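Building a Small Arm at Home, Session 2: The Gripper and the Wrist Camera
Shared workshop short course, handout to keep
Notes by Arif Wijaya
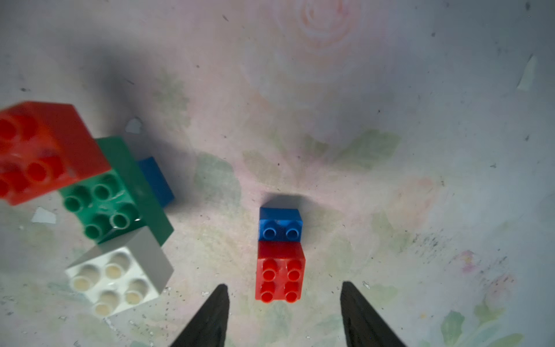

Last session we got the arm standing up and moving without falling off its clamp, so tonight is all about the business end. A gripper is the bit everyone wants to build first, and I made you wait for it on purpose, so thanks for your patience! Most of what goes wrong at the gripper starts further back, in a loose elbow or a base that rocks, and it's a misery to chase that with fingers already bolted on. My own arm lives on the table at home, rose-print cover and all, and the job I keep giving it is the one I'd like you to try: pick up a little red brick that has a smaller blue one sitting right behind it, and leave the blue one where it is. Pointed fingers make this much easier. With tapered tips like mine you can get down either side of a small brick without shoving its neighbours.

Fingers first

You'll each get a pair of blanks. The Huken pattern is the long thin one and the Wutham pattern is the stubby one with the flat pads. I like Huken for bricks and anything else with square sides, and Wutham for round stuff like corks and glue sticks. Pick whichever you fancy. You can swap later with the same two screws, so it isn't a marriage.

Clean up the inside faces with fine paper before you fit them. Fit both fingers loosely, close the gripper by hand with the power OFF, and look at the tips against the light. They should meet at the points first, with a hair of daylight further down. When you squeeze on something solid the fingers flex a bit and that daylight disappears. If they meet at the bottom first you'll get a lovely firm grip on nothing.

Tighten the left one, check again, then tighten the right. I still get this backwards sometimes and it doesn't matter much, as long as you check in between.

Setting open and closed

Plug in the Vatham board and open the servo page. The gripper servo takes a number from 0 up, and on my arm 404 is fully closed and 2,593 is fully open. Yours will be different! Please don't type my numbers in and walk off to make tea. Creep up on the closed end in small steps, stop when the tips just touch, then back off one step and write that number on the tape on the base. If the servo hums when it's closed, you've gone too far. A humming servo gets hot, and a hot servo smells like a hair dryer and then stops being a servo.

The open end matters less. Open it as far as you need for your biggest object plus a bit of room on each side. Opening it all the way every time is slow, and wide fingers knock into things on the way down.

Wrist camera

The camera sits on the wrist looking out past the fingers, so the tips come up from the bottom of the picture. That's what you want. You should be able to see both tips and the gap between them the whole time, and the thing you're going for should line up with that gap as you come in. If you can only see one finger, loosen the bracket and turn it until both show, then nip it up again.

Two things catch people out with this view. First, things close to the lens look enormous. A pile of bricks off to the side can look twice the size of the one you're after – don't let it pull your eye, or your software's. Second, patterned tables. My colour finder was very happy on a plain sheet of cardboard and then got interested in flowers and leaves the moment I took the cardboard away. Red and pink are close neighbours when your thresholds are sloppy. Green's no better once there are leaves involved. So start on plain cardboard, get your pickup reliable, and then move to a busy surface and tighten the colour ranges until it behaves. Shadows will have a go at you as well. Zlatko Grgić solved his by moving the lamp, and I think he's the smartest of all of us.

Tonight's exercise

Put one brick down with another touching it on the far side. Drive the arm by hand until the near brick is centred between the tips. Lower, close, lift, put it back. Do that until it's boring, then save the positions and let the board play them back. Out of my last 48 goes, the misses were nearly all from the wrist being a touch rotated, so one finger landed on the studs. If yours does that, fix the rotation before you fiddle with anything else.

Next time

We do the Živković routine for finding the table height, which will save you a lot of bent fingertips. Bring your arm, your power supply, and the tape with your numbers on it. If your blanks crack over the break, come and see me, there are spares in the drawer under the drill press. The course starts up again in January.

Handout last changed 3 November 2019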